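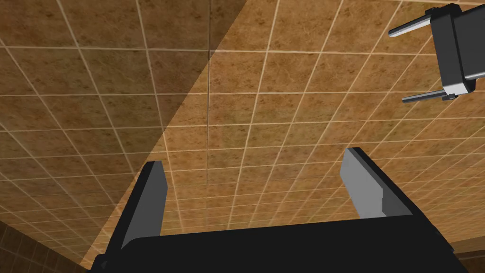 Wrist view in the Melora simulator, tiled room, jaws open.

Had Melora on the work laptop for 16 days now, two-arm pack. Quick review as Ginette Fleury keeps asking if she should buy it.

Good stuff first. Install was painless, 15 minutes and I was in. Wrist view is the bit I use most. Tile texture is decent, shadow edge nice and crisp, and you can see the other arm's gripper up in the corner, handy when you're trying not to bash the two together. Colours a bit orange for my taste.

Not so good – the manual. 36 pages and nothing on swapping fingers. Had to email Llewellyn (the reseller), they answered next morning, fair enough. Fan noise is terrible with shadows on. Also the save button is tiny and teh undo only goes back one step. One!

Price was $274 for the year, no monthly option. Bit steep for a hobbyist, fine for a small shop. Kiyoshi Amano reckons Clitdale is cheaper but I havent tried it.

Four stars. Would be five with a proper undo – update due in October, will edit this then.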